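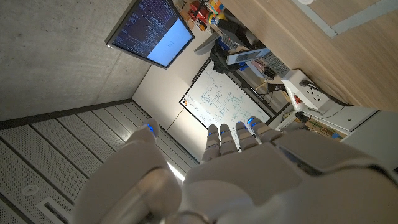

Whiteboard Fliltum 3000 im Test: sechs Monate im Büro

Vorher hatten wir ein Flipchart und zwei kleine Tafeln, auf denen man nach ein paar Wochen alles doppelt las, das Neue und das Alte darunter. Im Dezember kam das Fliltum 3000, ein großes Whiteboard mit dünnem schwarzem Rahmen. Es hängt an der cremeweißen Wand, gleich bei der Ecke zum Sichtbeton.

Lieferung und Montage

Geliefert wurde mit Spedition bis zur Bordsteinkante. Das Paket wiegt 23 Kilo und ist vor allem unhandlich, zu zweit geht es. Der Kantenschutz war in Ordnung, eine Ecke des Kartons war eingedrückt, die Tafel selbst hatte nichts abbekommen.

Die mitgelieferten Dübel taugen nur für Vollmaterial. Unsere Wand ist in Leichtbauweise, also mussten wir Hohlraumdübel dazukaufen. Das steht in der Anleitung auf der letzten Seite ganz unten, man sollte es vor dem Bohren lesen. Die Halterungen haben Langlöcher, damit lässt sich die Tafel nach dem Aufhängen noch etwas ausrichten. Shigeru Kudo und ich haben dafür einen Vormittag gebraucht, mit Kaffeepause.

An die Betonwand wollten wir die Tafel nicht setzen. Dort ist der Monitor, und für jedes weitere Loch hätten wir den Vermieter fragen müssen.

Schreiben und Wischen

Die Oberfläche ist emailliert und schreibt sich gut. Die Stifte quietschen kaum, auch dünne Linien bleiben deckend. Was einen oder zwei Tage steht, geht mit dem trockenen Schwamm weg. Nach zwei Wochen bleibt bei Rot und Grün ein Schatten, den man mit Reiniger und etwas Druck entfernt. Bei Schwarz und Blau hatten wir das Problem nicht. Kratzer sehe ich bisher keine.

Magnete halten ordentlich. Ein einzelner Blattmagnet trägt drei Seiten A4, bei vier rutscht der Stapel langsam nach unten.

Was stört

Die Oberfläche glänzt. Bei eingeschaltetem Deckenlicht spiegelt sie von manchen Plätzen aus, und wer ungünstig sitzt, kann einen Teil des Textes nicht lesen. Imani Kasprzak hat deshalb ihren Platz am Besprechungstisch getauscht. Für Räume, in denen auch auf die Tafel projiziert werden soll, würde ich eine matte Ausführung nehmen – die gibt es vom selben Hersteller, sie soll sich aber schlechter wischen lassen. Selbst probiert habe ich sie nicht.

Die Stiftablage muss man extra bestellen. Sie ist 26 Zentimeter breit und damit für eine Tafel dieser Größe zu kurz, vier Stifte und ein Schwamm, dann ist sie voll.

Der schmale Rahmen sieht gut aus, ist an den Ecken aber nicht ganz sauber gestoßen. Man merkt es, wenn man mit dem Finger darüberfährt.

Fazit

Als Schreibfläche würde ich das Fliltum 3000 wieder kaufen, die Ablage nicht. Wer an Gipskarton montiert, rechnet die Dübel am besten gleich mit ein.

Ähnliche Beiträge

Boardmarker von Vasić: welche Farben bleiben hängen?
Monitorhalterung Irkar im Alltag
Besprechungstisch Reltness nach einem Jahr
Whiteboard-Reiniger im Vergleich
Dübel für Leichtbauwände: eine Übersicht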